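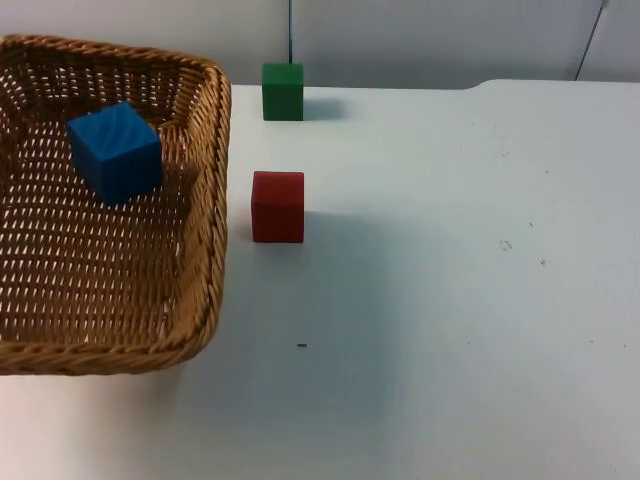

Secret signs on old stones

When you visit a very old church, look at the walls from near. Sometimes you can find small signs cut in the stone: an arrow, a star, a letter that looks like a W. Many people believe that these signs are a secret code. They tell stories about knights and hidden gold. The stories are exciting, but the true history is also interesting, and we can learn it step by step.

Who made the signs?

Most of them were made by stonemasons. A stonemason is a worker who cuts stones for a building. In the Middle Ages, up to 1000 years ago, many workers could not read or write. A mason who was paid for each stone needed to show which stones were his. So he had his own mark, and he cut it with a chisel. We call this a mason's mark.

In the chapel of Estier there are more than 100 marks. One of them is a little fish with no tail. It is on the stones near the door and again high in the tower, so we think that the same man worked in both places. We do not know his name.

Are all the signs mason's marks?

No. There are other kinds too. Some circles with a flower inside were scratched by visitors, and perhaps they hoped the sign would bring good luck or keep bad things away. Some lines show where the next stone must go. And some signs are only names of bored people! In Estier somebody called Amin wrote his name 2 times on the same bench.
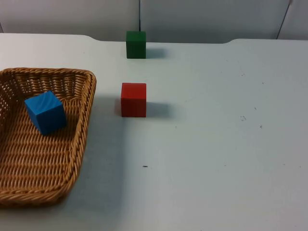 Where do the secret stories come from?

In the later times, people forgot what the marks were for. When we do not know a thing, we like to guess. One writer guessed that the masons had learned a secret from the knights. The next writer read his book and said that it was sure. After this it was in many books, but all of them came from the same guess.

Chelsea Naylor, who guides school groups in the chapel, tells the children to ask one question for every story: "Who said it first, and how did this person know?" It is a good question also for things you read on a screen.

Try it yourself

Invent your own mason's mark. Use only straight lines, because a curve is difficult to cut in stone. It should have three to five lines. Draw it on paper, then draw it again without looking at the first one. Is it the same? A mason had to make his mark many times, so an easy mark was a good mark.

New words

Chisel: a metal tool with a sharp end, for cutting stone or wood.
Chapel: a small church, or a small part of a big one.
Legend: an old story that may be true only in part, or not at all.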